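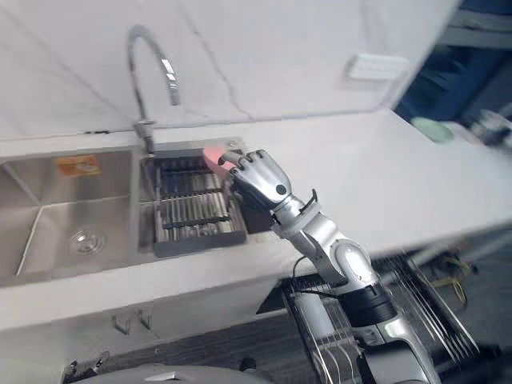 4.2 Avisos à navegação e comportamento das embarcações

O corpus reúne 2.604 avisos à navegação emitidos para o polígono de tiro naval de Kekow e para as águas adjacentes. Cada aviso foi codificado segundo a autoridade emissora, a antecedência em relação ao início do exercício, a forma geométrica da área interditada e o meio de difusão. Avisos repetidos sem alteração de conteúdo foram tratados como um único registro. As prorrogações receberam registro próprio, pois modificam a janela de interdição e exigem nova leitura por parte dos mestres das embarcações.

Do total, 504 avisos referem-se a exercícios com munição real. Os demais cobrem manobras sem disparo, reboque de alvos, calibração de radares costeiros e trabalhos de balizamento. A distinção nem sempre é explícita no texto do aviso. Nos casos ambíguos, recorremos à classe de risco indicada no cabeçalho e, na falta dela, o aviso foi excluído da análise de cumprimento, embora permaneça no corpus.

O cumprimento foi medido pelo cruzamento das coordenadas publicadas com os registros de posição das embarcações pesqueiras do porto de Vivero. Considerou-se incursão a permanência dentro da área interditada por duas posições consecutivas, em velocidade compatível com a pesca. Trânsitos em linha reta foram contados à parte.

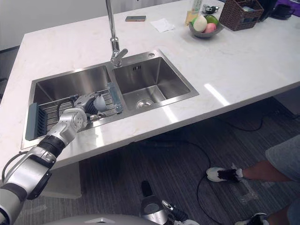
A antecedência do aviso mostrou-se a variável com associação mais forte ao cumprimento. Entre os avisos de munição real, 346 foram difundidos na véspera ou antes, e nesse grupo as incursões concentram-se nas bordas do polígono, sobretudo no limite sul, onde a isóbata usada pela frota como referência de pesca cruza a linha de interdição. Nos avisos difundidos no próprio dia, as incursões aparecem também no interior da área (Figura 3).

Figura 3. Incursões por setor do polígono de Kekow, segundo a antecedência do aviso. Elaboração própria.

O setor de Diltwood requer tratamento separado. A área é pequena, fica próxima da costa e foi ativada apenas oito vezes no período estudado, sempre para exercícios da classe Zaki. Com tão poucas ativações, não estimamos taxas para o setor e limitamo-nos a registrar que as interdições de domingo coincidiram com menor presença da frota.
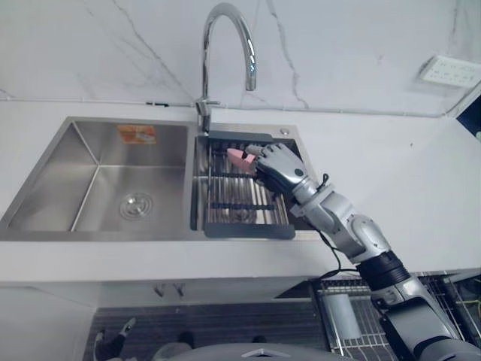 v. 8, n. 2, p. 346

Duas limitações devem ser consideradas. A primeira é a cobertura dos registros de posição, que exclui as embarcações menores, dispensadas do equipamento de rastreamento. A segunda diz respeito à hora efetiva de encerramento dos exercícios. Os cancelamentos antecipados são transmitidos por rádio e nem sempre geram aviso escrito, de modo que parte das incursões registradas no fim da janela pode corresponder a entradas autorizadas. Para reduzir esse efeito, repetimos a análise sem a última hora de cada interdição. A ordem dos setores manteve-se, com diferença menor entre o limite sul e o limite leste.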